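Label printer prints blank labels between good ones – ticket 3000

Search tickets Search Keyword or ticket number Go 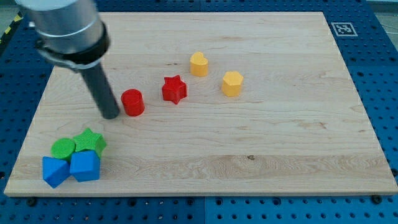 Maple board with colored shapes, blue perforated work surface.

Opened by: Delphine Van Dusen, Greltholm
Assigned to: Natnael Adugna
Product: Dirkach label printer, parallel interface
Status: Closed

Problem as reported

Printer feeds one or two blank labels after every printed one. Started in May when we moved to the new label stock. Before that it ran fine for years on the same computer. The jobs come out of Nutotard and go through the Gebru driver. I have turned the printer off and on, cleaned the head and reloaded the roll. A test page from the front panel comes out the same way, with blanks.

Natnael Adugna, 9:40 am

If the panel test does it too, leave the driver alone for now. Please run the media calibration. Power off, hold FEED, power on, and let go when the light blinks. It should feed four labels and stop. Tell me how many it feeds and whether it stops at the gap.

Delphine Van Dusen, 10:15 am

It fed 13 and then the error light came on. Did it again with the same result. It did not stop at a gap either time.

Natnael Adugna, 10:30 am

Then it is not seeing the gap. Open the cover and look for the sensor under the label path. On this model it slides left and right. Some stock has a notch or black mark near one edge and the sensor gets moved over for it. For plain gap stock it should be in the center. Blow out any dust while you are in there. Also check that the media type in the panel menu says GAP and not MARK.

Delphine Van Dusen, 11:20 am

Sensor was all the way to the left. I moved it to the center. Media type was set to MARK – changed it to GAP and saved. Calibration now feeds four and stops where it should. Panel test page is good.

Printing from Nutotard is still wrong though. No blanks now, but the text starts too low and the last line lands on the next label.

Natnael Adugna, 11:45 am

That part is the driver. The old label length is still stored in it. Go to printer properties, Gebru, Stock, delete the old entry and make a new one with the height measured off the label itself, not counting the gap. Set the resolution to 300 dpi. Then close Nutotard and open it again, it only reads the stock list at startup.

Delphine Van Dusen, 1:50 pm

Done. The first batch was still low, but I had left a second copy of Nutotard open. Closed both, started one, and the text is where it belongs. Ran a full roll with no blanks.

Natnael Adugna, 2:05 pm

Good. Write down the stock settings and keep them near the printer, a driver update will clear them. If the blanks come back after a roll change, run the calibration first and check the sensor position. Closing.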